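Home / Tips / Around the House / Faux fruit, faux leaves and the rest of the dust collectors

I've had a soft spot for artificial greenery ever since we moved to Furnley and I discovered that the north-facing kitchen kills anything with roots. Basil, ferns, a very expensive orchid, all gone. So now I've got fake ivy along the dresser, a bowl of pretend fruit, and silk stems in the hall, and what they all have in common is that they get filthy! Kitchen ones are the worst by miles, as the dust sticks to the grease and you end up with a sort of grey felt.

Several of you wrote in after my April post on wicker asking how I clean the stuff that sits in the baskets, so let's get on with it.

Start dry. I go over everything with an old blusher brush before any water comes near it, working from the stem to the tip of each leaf. A hairdryer on the cool setting is handy for anything fiddly (do it outside, or you'll simply move the dust to the curtains like I did).

For plastic leaves I use a washing-up bowl of lukewarm water with 2 teaspoons of washing-up liquid. Swish, leave for 20 minutes, swish again, rinse, then lay them flat on a towel. Don't use hot water. I lost a whole eucalyptus garland that way and it dried with a curl in it like a stale sandwich.

Silk and fabric leaves are a different matter, because the dye can run. Try one leaf on the underside with a damp cotton bud first. If the bud comes away green, stick to the dry brush and put the bowl away. 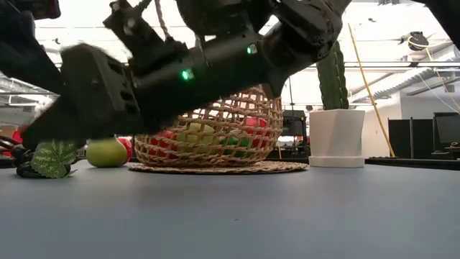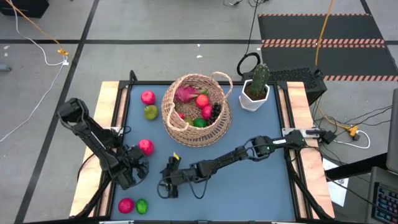
An artificial leaf on the table (first photo), and a red apple-like fruit and a wicker basket (second photo).

Now, fruit. The hollow plastic kind can be wiped with a soapy cloth, but don't dunk it, as water gets in through the little hole where the stalk goes and sloshes about in there for weeks. The foam kind marks if you so much as look at it, so I use a barely damp sponge and no pressure at all. Sticky patches left by price labels come off with a dab of cooking oil. Leave it on while the kettle boils, then wipe and wash as normal.

Wicker wants very little water. Turn the basket upside down and give it a good smack over the back step, then go round the weave with a dry toothbrush. The bit where the handle joins is where the crumbs live, so spend a while there. If it's still grubby, wipe with a cloth wrung out in warm water and a splash of white vinegar, and dry it in the shade. Mine went on the radiator once and creaked ever after.

I've tried the posh sprays too. Pevomden's silk plant cleaner smells lovely and leaves a slight shine, which I don't mind on ivy but didn't like on roses. The Zudden one I couldn't tell from plain water. I'd save your money and buy a decent soft brush.

One last thing on storage. Christmas stems go in a long flower box from the market with tissue between the layers, never in a bin bag, where they get squashed under the tent and come out flat. If yours are flat already, steam from the kettle (hold them well back, and mind your fingers) will usually coax the wired ones into shape again.

Next month I'm doing lampshades, pleated ones included, so send me your horror stories.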